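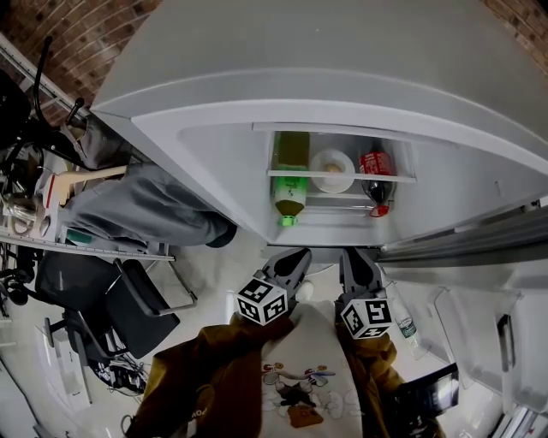 Chapter 9
Storing Food at Home

The door is the warmest part of a refrigerator. It takes in room air each time it is opened, so its shelves are best kept for soft drinks, sauces, and other items that can stand small changes in temperature. Milk and eggs belong farther back.

This chapter covers the main zones of a refrigerator and what to keep in each. Before you read on, list 7 foods you keep cold at home and note where each one is stored.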